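The slow return of the shared table

Stollstead is a town where people eat early. By seven in the evening the main street is quiet, and in November it is already dark for two hours. So I was surprised, on a Wednesday, to find every chair taken at Palma, a small restaurant behind the old post office. There is one long table in the room and no other. If you come alone, you sit beside a stranger.

Fathima Marikar opened Palma with her savings and a loan from her aunt. She had worked before in the kitchen of a hotel, where she never saw the guests. "I knew them only as room numbers," she told me. "Room 337 did not like onions. I cooked for him many times and I would not know his face."

In the first months the long table was a problem. Couples looked through the window, saw that they must share, and walked on. One man asked if he could carry his plate to the stairs. Fathima thought of buying small tables, and she even measured the room for them. Then winter came, the heating in half of the street failed, and people came in because it was warm. They stayed for soup, and many of them came back when their own heating was repaired.

I have lived in four countries and I think each one has its own rules for sitting with strangers. Where I was born, it is rude not to offer your bread to the person next to you. In my second country it was rude to look at that person at all. At Palma the rules are still being made. The water jug goes around to the left, I learned, and you fill the glass of your neighbor before your own. Who began this I could not find out - three people told me it was their idea.

The dinner is one menu, with two choices for the main dish. On my evening it was lentils with fried lemon, or fish. The fish was a little dry. The lentils I would eat every week.

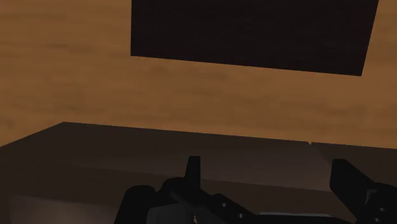 3 min read

Fidel Núñez comes most evenings after he closes his shop, Folia, where he repairs and binds books. He is a quiet man and he told me that he chose the end seat at first, so that he would have a neighbor on one side only. Now he sits in the middle. Last spring he bound the recipe notebook of Fathima in green cloth, and she paid him in dinners.

They do not agree about everything. Fidel would like music in the room, played low. Fathima says that with music people stop asking for the salt and start to reach for it.

Next year she hopes to open also for lunch, if she can find a second cook. The baker from Stimora, the next village, has promised to send his nephew for a trial. For now the door opens at six, there are no reservations, and the coats go on the hooks in the corridor.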